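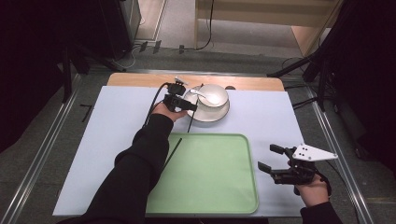 **What has the money gone on so far?**
Mostly food and the second-hand fridge. Some on bus fares, a little on printing, the rest still in the account and set aside for summer.

## Stostwood Lunches – progress report to the Triremel Fund

May 31, 2018

Sorry this is short in places, written between two deliveries. Receipts follow by post in the brown envelope, same as last time.

### Where we are

Lunches have run every week of the grant period except one (boiler). We've served 1,329 meals up to the end of last week, soup count included. 84 people are now signed up. Not all come every time. A full room is quite a squeeze and on wet days it's half that, with more going out by delivery instead.

Original plan was one sitting. Now two, an early one and a late one, with a gap between for washing up. The early sitting filled first and is mostly older people living on their own. The late one is more mixed – parents with little ones, two of the night-shift lot from the depot who call it breakfast.

Your form asks for "change against baseline". We didn't have much of a baseline. Before the grant it was soup and bread once a fortnight, when somebody could do it.

### Spending

Grant recieved: £2,000, in one payment. Biggest lines:

- Food, dry goods and veg. Over budget slightly, rice and oil both went up
- Fridge, second-hand, from Avavholm Catering Supplies. Under budget. Door seal replaced by them free of charge
- Bus fares for people coming from the far side of the estate
- Printing, menus and the large-print version
- Gas. Higher than we put down, two sittings means the hob is on longer

£200 moved from printing to food in the spring. I emailed to ask and got a yes, copy of the email is in the envelope. Nothing else moved between headings.

Coşkun Grocers still give us the end-of-day veg and now also day-old flatbread. We collect, they don't deliver. It's saved a good bit on the food line, though you can't plan a menu round it. One week all aubergines. Next week none, and a crate of fennel that most people left on the side of the plate.

### Menu

The single soup has gone and there are two mains each time, one without meat. Most popular by a long way: the noodle broth, then the lentil stew, then anything with mash. Noodle broth only went on as a way of using up greens. People ask for it by name now. It's cheap, it's quick, and the stock can be made the day before.

Least popular was the cold rice salad. Dropped.

Portion sizes came up in the spring feedback. Too big for some, and they don't like to waste it. We now do a small and a regular for everything. Less scraped into the bin, and more people come back for seconds which they prefer to being given a lot at once.

Allergies: new sheet by the hatch, filled in each session before doors open. Environmental health looked it over and wanted the sesame line made clearer. Done. 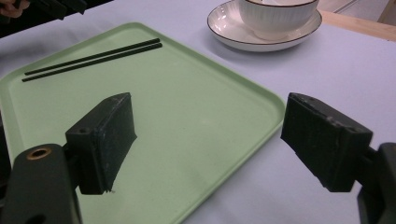
Crockery and trays next, the part of the bid we've been slowest on. Prices from Avavholm came back late and the first lot was for the wrong size of bowl. Asked again. We don't want divided school trays, people were clear on that, they said it felt like being in hospital. A plain tray like the light green one with the black chopsticks lying on it would suit us: rounded corners, bit of a raised rim, and dark cutlery shows up well against a pale colour, which helps anyone whose eyesight isn't great. Forks and spoons stay as the default of course. Order should go in before July if the price holds.

### What hasn't worked

The booking line. One phone, one voicemail box, and messages cut out after a minute. People rang, heard the beep, gave up and came anyway. Fine when there's room, not fine when there isn't. Trying a tear-off slip instead, handed in at one lunch for the next. Early days.

Deliveries are patchy too. We said we'd do them within the estate only and have ended up going further – hard to say no when somebody's just out of hospital. It eats petrol and teh soup arrives lukewarm. Two insulated bags would sort most of it. Not in the budget, will try the hardware shop for a donation first.

The cookery session for beginners only happened twice. Poor turnout at the first, better at the second when we moved it to straight after lunch and people simply stayed on in their seats. Would like to carry on with it that way. Knife skills, stock, what to do with half a cabbage.

### What people said

From the comment box, as written:

> "Good broth. More pepper."

> "I would not of met my neighbour otherwise and we have been on the same landing six years"

> "Please turn the radio down at the early one"

Radio is now off until the puddings.

### Next two months

- Crockery and tray order, see above
- Hall floor being resealed, so one week away from our own kitchen. Church room pencilled in, only has two rings, so sandwiches and a cold pudding
- Summer menu from July, less stew
- Food hygiene refresher for the three newer helpers
- Decide on booking slips or go back to the phone
- School holidays. We'd expect more children at the late sitting and will need high chairs from somewhere

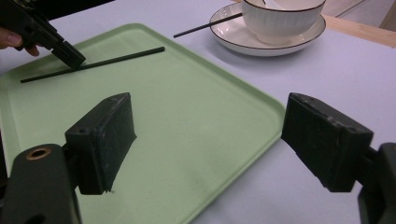
*Photo 3. Stostwood, spring.*

### Asks

Could the end date slip by a month? The crockery line won't be spent by the date on the agreement, purely down to the quotes. No extra money wanted.

Also, does the final report need the same form, or the longer one on your website? The longer one wants postcodes for everybody who eats here and we don't ask for those at the door. Could do estate / not estate if that's any use.

Bank statement page to follow, the printer ate the second sheet.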